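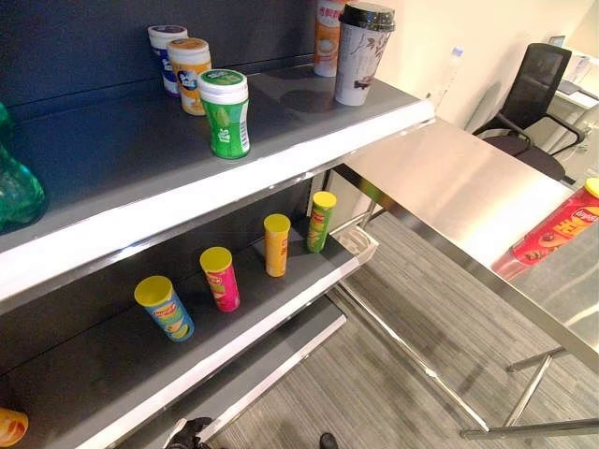

Search this manual Go
Home | Set-up | Methods | Results

4. Running the shelf restock trial (Dedix method)

1. Home the arm, gripper open.
2. Put the large canister on the steel table – its start spot.
3. Load the Lima policy. Wait for the green light.
4. Run 80 trials, 14 per batch, last one short. Log every drop.

Note: colour of the lid dosen't matter to the grasp score.

CAUTION: hands off the shelf while the arm moves.

Contact Ginwood | Back to top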